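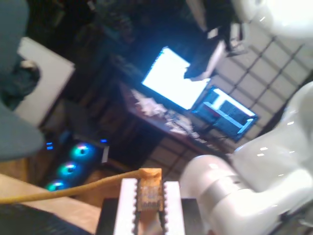

*A robot arm and its gripper in a cluttered room.*

I read the death notices every morning, before the weather and well before the football. My daughter thinks it's morbid. I think it's the best bit of the paper, or it was, until everyone started writing the same one.

You know the one I mean. She touched the lives of all who knew her, she lit up every room, she will be missed beyond words. Fine, but what did she do all day? Did she keep hens? Was she any good at cards?

When my aunt Awuor Swai died last May, the paper in Firirura quoted us a price by the line, and it frightened everybody into being brief. My cousin wanted to spend the lot on a poem. I wanted the names in, all 12 grandchildren, and the fact that she'd worked the counter at Magbanua for most of her adult life and could add up a bill faster than the till. We had a proper row about it in her kitchen, with her best cups out — she'd have loved that.

In the end we got seven lines and no poem. Where she was born, who her parents were, who went before her, who's left, where she worked, the time of the service. My cousin still says it reads like a parcel label. But a woman called Muthoni Okoth saw it, recognised the maiden name, and came on the bus from Peto to sit at the back of the church. They'd shared a desk at school and hadn't spoken in nearly a lifetime. A poem wouldn't have brought her!

So I'm all for the plain old list. Put the brothers in, and the towns they ended up in. Put in the married names and the maiden names, and the first husband too if he was decent (and perhaps if he wasn't). Somebody doing the family tree in 70 years will want every one of them, and they won't care two hoots about lit-up rooms.

I've written mine already, by the way. It's in the drawer with the passports and it mentions the allotment twice. My daughter is under strict instructions not to add an adjective, though I've left her room for one joke.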